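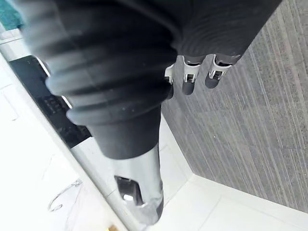 What should be checked before a mobile arm with a covered wrist is allowed to work over an office floor? The cover, the fingertips, the cables and the floor itself, in that order, with the drive power off and the result written down before the arm is enabled.

4.2 Pre-use inspection and floor rules

The rules in this section were drawn up for the Toltov site and later taken over, with small changes, at Mestau. They apply to any arm that reaches below table height. Limits on speed and force are treated in Section 5 and are not repeated.

Figure 3 shows the arm over the floor, seen from the camera at the wrist. The black ribbed bellows lies across much of the view, and the three fingers are open and hold nothing. We call this the open-hand state. All checks in this section are made in it, and a check made with an object in the grip is not valid.

The bellows is to be inspected fold by fold. A split, a flattened fold or a shift at either end is a fault, and the arm stays off until the cover is changed. Covers are replaced after 200 hours of motion whatever their state. Van Damme argued for a limit based on wear alone, but the two sites could not agree on how wear should be graded, and the fixed limit was kept.

Fingertips are black rubber with rounded ends. Each is pressed by hand and turned; any play at the metal bracket is a fault. Tips are changed as a set of three.

The floor rules proved harder to write. The floor in Figure 3 includes grey carpet tiles, glossy white tiles and a black mat with a raised surface. Each change of covering is marked on the map as a line, and the base may not stop with a wheel on such a line. Mats are entered on the map as fixed objects. If a mat has been moved, the map is out of date and must be made again before work starts.

Loose cables are treated as obstacles of unknown height. A thin cable lies in a loop on the white surface at the lower left of Figure 3. Under rule 7, the base may not enter a square of floor that contains a cable, and the arm may pass above it only with the fingers open.

The rules were tried in March over 75 start-ups. Faults were recorded in 29 of them, most under the floor rules — the bellows check gave few. Hodoroagă reviewed the records and asked for one change, namely that the name of the person making the check be entered before the first item and again after the last. The form used at Mestau already has both fields; the Toltov form is still to be revised.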